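Flistasine Sorting Basket, Open Top, Orange-Tan

Home > Storage > Baskets and Trays > Flistasine

Item no. 3356
Sold singly
Usually goes out the same day if you order before 9 in the morning

Hello and welcome to the page for the basket I get asked about more than anything else in the shop. I've been selling storage bits under the Festum name for long enough to have got very fussy about baskets, and the Flistasine is the one I kept for my own kitchen when the first samples came in from Vương, the workshop that weaves them for me. I've still got that first one. It has held onions, bike lights, clean tea towels, a great many satsumas and (for one long winter) a sleeping cat who had no business being on the worktop.

It's a plain rectangular basket with no lid and no lining, woven from plastic rattan in a warm orange-tan colour, with a rolled rim running along the top. I know some of you will want real willow, and I do sell willow, it's over on the Arnadura page. But for kitchens, playrooms, utility rooms and anywhere things get sticky I'd point you at this one every time. You can rinse it under the tap! Try that with willow and you'll be drying it on the boiler for days.

What I use mine for

Mostly sorting. I'm one of those people who comes in from the shops and empties everything onto the table in one great heap, and then has to work out where it all lives. Having a basket standing ready makes that job so much quicker, and I've got into the habit of putting a bit of paper down in front of each one with what goes in it. It started when my children were small and I wanted them to help put the shopping away (they couldn't reach the cupboards but they could certainly reach a basket), and now they're grown up and I still do it. Plain white paper, thin black pen, one word. I've tried chalk tags and those little clip-on slates and they always end up down the back of the fridge.

If you've got little ones, it makes a lovely table game too. Put out a few bits of fruit and a few things that plainly aren't fruit, from the kitchen drawer or the desk, and let them decide what goes where. Small hands like the wide opening, and you can see straight down to the bottom so there's no rummaging. My sister plays it with play food and a roll of tape and whatever else is lying about, and swears it buys her a full cup of tea.
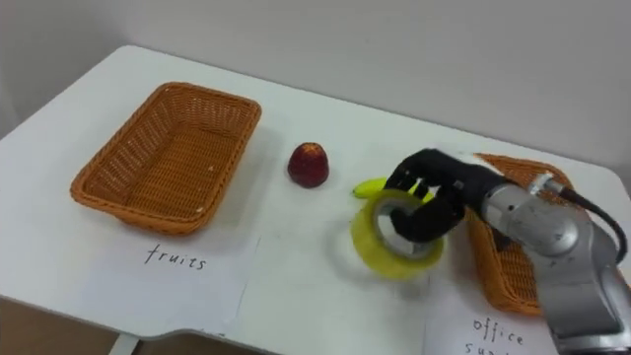
The Flistasine in orange-tan, with its handwritten "fruits" label.

The weave

It's an open sort of basket in the sense that there's no lid to faff with, and the bottom is woven like the sides. I like that, as it means fruit doesn't sit on a solid base and sweat. Crumbs and onion skins will find their way through sooner or later, so if you keep yours on a pale surface you'll be giving it a wipe underneath now and then. I lift mine off, bang it over the sink and put it back - ten seconds, job done.

The rolled rim is the part I'm proudest of, because I pestered Vương for it. The earlier version had a flat edge that looked very smart in the catalogue and was horrid to carry when full. The rolled one is kinder on the fingers and gives you something to get hold of, whichever way round you've picked it up. There are no handles. I did think about handles, and we even had a batch of samples made with them, but they got in the way on the shelf and I found I never used them.

A word on colour

It's called orange-tan on the order form and that's as close as I can get with words. It's warmer than the honey shade we used to stock. In a bright room it looks quite lively, and in the evening under a kitchen light it settles down to something more like toffee. It looks especially nice against white, I think, and it's cheerful with yellow and red fruit. If your kitchen is all cool greys you may prefer the stone version, but have a look at the orange-tan first, as a few customers have written to say it warmed up a grey room more than they'd expected.

Each basket is woven by hand over a frame, so you'll find small differences from one to the next. A strand may be a touch darker than its neighbour, or a corner may be a little rounder. I check every basket before it goes in the box and anything wonky goes into the seconds bin, so what you'll get is the ordinary sort of variation and nothing that'll wobble.

Looking after it

For everyday dust and bits, turn it over and give it a pat. For jam, banana or anything of that family, use warm water with a drop of washing-up liquid and an old toothbrush, working along the strands and not across them. Rinse it and stand it on its side to drain. Please don't put it in the dishwasher. I did it once, and the basket survived, but it came out with a lean.

Keep it away from the hob and from the top of the toaster. Plastic rattan doesn't like strong heat and will go soft and then set in whatever shape it was sagging into. A sunny windowsill is fine for a few months at a time, though I turn mine round so it doesn't fade more on one side.

Will it hold...?

Apples, oranges, bananas, potatoes, yes to all of those. I'd put bananas on the top, obviously, and I'd keep them out of the same basket as anything you don't want ripening in a hurry. Soft fruit such as strawberries and raspberries is better left in its punnet and the punnet put in the basket. Tins are fine if you're sensible. I wouldn't use it for a full load of logs, and I wouldn't stand on it (I've had the email, and I'm glad you're all right).

It's also very handy for things that aren't food. I've got one by the back door for gloves, one in the spare room for wrapping paper ends, sticky tape, string and scissors, and one on the desk in the packing room which is meant to be for post and mostly has biscuits in it.

Using a few together

They come into their own in a row. I keep mine along the long side of the kitchen table when I'm having a proper sort-out, with the labels in front, and then they go back on the shelf when I've finished. If you order a set of 13 for a classroom or a nursery I'll take the postage off, just pop a note in the box at checkout. Teachers, I'd also say do the labels with the children. They're far more likely to put things in the right basket if they wrote the word themselves, even if the spelling's a bit adventurous.

You can nest the baskets for storage if you put them together at a slight angle and don't push too hard. Push too hard and they grip each other like old friends, and you'll need a second person.

What comes in the box

One basket, and a few blank white label sheets that I cut myself from paper offcuts. There's no plastic wrap. I use brown paper and a cardboard box, and the box may well have had something else printed on it in a former life.

Matching bits

The Flistasine tray, item 511, is the shallow one in the same colour, and it's good for cutlery or for standing oils and vinegar on. The Arnadura willow basket is the one to choose if you want something more rustic for a dry room. I've stopped doing the lidded Flistasine for the time being as the lids kept arriving slightly too big. Vương are having another go at them and I'm hoping to have some back on the shelf by August.

Returns

If it isn't right, send it back clean and I'll refund you. I'd ask that you try it in its spot for a day or two first, as a basket can look quite different once it's got a few apples in it. Seconds can't be returned, but they're cheap enough that I hope you'll find them a job.

Any questions, use the form at the foot of the page. I answer them myself in the evenings, usually at the kitchen table, so bear with me if it takes until after supper.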